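The water corner

Every office has a corner where things go because they are too big to be on a desk. Ours is by the brick wall, and it belongs to the water.

When I started here in September there was a cooler and one spare jug. It looked like something a grown-up had arranged. Then Evangelia Stamatopoulos, who sits closest and therefore gets blamed for everything, switched us to a delivery plan from a company called Hodorix. The plan has a minimum order. I have never met anyone who drinks the minimum order.

So now the jugs come in faster than we can empty them, and the empties have to wait for a pickup that happens when Hodorix feels like it. They wait in cardboard boxes. The boxes are from other deliveries entirely, and once a box has held a jug it can't seem to go back to being trash.

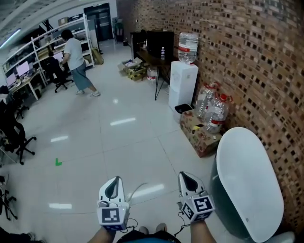
I did try to fix it once. I stayed until 7 in the evening, flattened what I could, and put a sticky note on the wall that said EMPTIES HERE with an arrow. By morning somebody had left a bag of clementines under the arrow. They were good clementines.

Retno Ong's theory is that the floor is the problem. It's white tile, very shiny, and anything you set down on it looks deliberate — like a showroom. Put a jug on carpet and it's clutter. I told her that was nonsense and then caught myself nudging a full one until it lined up with the grout.

Swapping the jug is its own sport. The deposit is 5 dollars if you bring back the cap too, so of course I have a drawer of red caps now, some 21 of them, and no plan. If anyone in Flistcombe wants red caps, write to me.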